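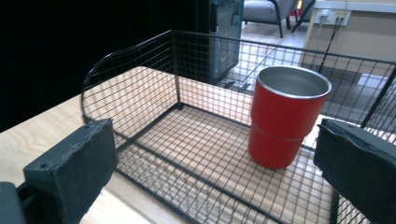 Ticket 292: Weekend gross shows wrong total for one film
Product: Tarketo box office reports
Status: waiting for customer

Hello, I have a problem with the weekend report. For the film "Skurnell" the Friday number is counted two times. The page shows Friday, Saturday and Sunday correctly, but the total is too high, and it is higher by exactly the Friday amount. Other films are fine. I already cleared the cache and tried in another browser. The result is the same.

We have 40 cinemas in the account. I checked five of them by hand and I see the error only where there was a Thursday night preview.

Lucía Cuesta, Palacios distribution

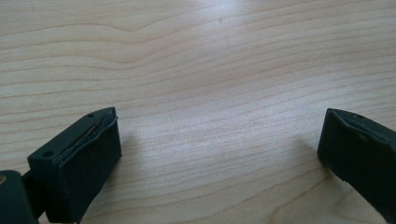 Bogdan Walczak
2018-08-13

Hello Lucía, thank you for the detailed explanation. I could repeat the error on my side. When a cinema sends the preview as a separate file, the import adds Friday again to the total. The daily numbers are not touched.

Please do these steps:
Open Settings, then Imports.
Set "Merge previews with Friday" to Off.
Run the import for the weekend again. It takes around 2 minutes.

Please do not delete the old files before the new import is finished. If the total is still wrong, send me the log of one cinema with a preview. The permanent correction is planned for the September version.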